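Gallery: two weeks with the Kvaran hand-held grippers

Hello again, and welcome to another of my picture pages. If you've been here before you'll know the drill: I get hold of some bit of robot kit, I use it until my wrists complain, and then I put up the pictures with a line or two under each. Well, this time there's only one picture I like enough to put up, so the writing has got a bit out of hand. Sorry if you came purely for the snaps!

The kit is the Kvaran hand gripper set, sold by Tadell as a pair with a backpack. You hold one in each hand and do ordinary jobs with them (folding, stacking, pouring, putting the lid back on things) and the recordings are used to teach a robot arm the same jobs. You can buy the set outright or hire it, and I hired, as I'm not made of money. I had mine for 2 weeks in March and then went along to a group day at the Brultberg hall, where a whole crowd of us were using them at once.

Out of the box

The set comes in a hard case with foam cut-outs, and everything has its own slot apart from the spare straps, which just rattle about in the lid. There's a printed booklet of 17 pages. I read nine of them and then got impatient. Please don't do that, as the bit about charging is near the back and I spent my first evening with a dead backpack wondering what I'd broken.

Charging is slow, by the way. Overnight is the safe bet. I'd have loved a light on the outside that tells you how full it is, but you have to open the app for that.

In the hand

I expected to hate the size of these. They're bulky things and for the first hour I felt like I was wearing oven gloves made by a car firm. I knocked over a mug, then the same mug again, and then I moved the mug. By the second day I'd stopped thinking about it and was sorting cutlery with hardly a drop.

The squeeze action is lovely, really light, and it opens again on its own without any fuss. Smaller hands may struggle a little. My sister tried them and had to shuffle her grip to get a full close, so if you're buying for a mixed group I'd ask Tadell whether a shorter trigger is on the way.

The shiny shell shows every fingerprint. I know that's a silly thing to care about, but I was wiping them down constantly!

The backpack

Mine sat quite high and I had to let the straps right out before I could bend down comfortably. Once it's sorted you do forget it's there, at least until you try to sit in a chair with arms. It runs warm after a long stretch, never worryingly so, but I wouldn't fancy it in a heatwave. A padded back panel is sold as an extra by Furkoten and I'd say get it if you're going to be wearing the thing all day.

The app

Fine, mostly. It lets you name each task, start and stop a take, and bin the bad ones. The search is hopeless. I ended up with 2000 clips by the time the hire ran out and finding any particular one meant scrolling, and then more scrolling. I've written to Tadell to ask for folders and had a friendly reply, so fingers crossed.

Group day at the Brultberg hall

Such a good day. Long bright room, lots of space between people, and somebody had brought decent biscuits. I picked up loads of tips just from watching how others hold theirs, and my stacking got miles better by the afternoon. Look at the patterned white card on top of the gripper on the right, by the way, as you'll want to keep yours clean and flat.
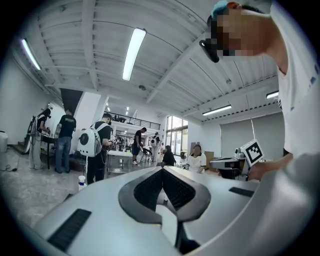 Would I hire it again?

Yes, and I've already put my name down. For a beginner I'd hire first and see how your arms feel after a week, then think about buying. The grippers themselves are the best part of the set, the backpack is good once it's adjusted, and the app needs some love.

Things I'd change if Tadell asked me: a charge light on the backpack, folders in the app, a matt shell, and a slot in the case for those blessed spare straps.

Page last updated 29th April. Comments are open underneath, and if you've got the older version of the set I'd love to know how the squeeze compares.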